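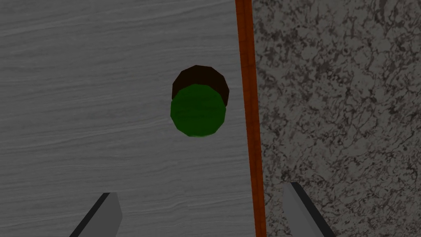 I clerked for Judge Anqi Liao the winter the Mostyn smokestack case landed on us, all 173 pages of it. She read every one at her kitchen table and called me at 5 in the morning.

"Ibsa, who wrote the part about the river?"

I said the state did. (I'd had two hours of sleep, so be kind.)

"Well, it's good," she said. "It's also not the law."

I drove in through the snow, rehearsing my big speech about clean air, and there she was in the hallway with her coat still on, crossing out her own first paragraph!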